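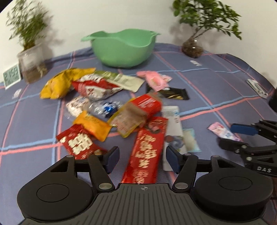

Step 1: Empty everything before you sort anything

Take all the snacks out of the pantry, the desk drawer, the car and the bottom of the gym bag, and spread them on one big flat surface. A bed works well. A kitchen table is usually too small once you get going.

Don't put anything back yet. Set a timer for 15 minutes and use that time only for gathering.

Step 2: Check the dates

Go through the packages and look for the printed date. On bags it is usually near the top seam, on bars it is on the back fold, and on multipacks it may only be on the outer wrapper. If you threw the outer wrapper away, write the month on each piece with a marker.

Make two piles: use by the end of August, and later than that. Anything opened and not clipped shut goes in the trash.

Step 3: Group by how you eat

Most guides tell you to sort by type. I sort by when the food gets eaten – school lunches, after work, long drives. Chips and crackers can end up in all three groups, and that is fine. My neighbor Leonor Falcão keeps a fourth group for guests, which I tried and gave up on.

Step 4: Pick your containers

Use what you have. Shoeboxes, plastic basins and old baking pans all do the job. Lids slow people down, so skip them unless you have ants or mice. If you do, seal everything and put off the rest of this project until the problem is fixed.

Measure the shelf first. Ours is 15 inches deep, and I still came home with two bins that stuck out over the edge.

Step 5: Load the bins

Oldest dates go in front. Stand bags upright like files in a drawer and lay bars flat. Heavy items such as nuts and dried fruit go on the bottom.

Leave a gap at the end of each bin. The first time, I packed them full and had no room for the next grocery trip.

Step 6: Keep it going

On Thursday, before shopping, pull each bin out and look at it. It takes 5 minutes. Write down only what is low. If a bin is still full, don't buy anything for it that week – even if it is on sale.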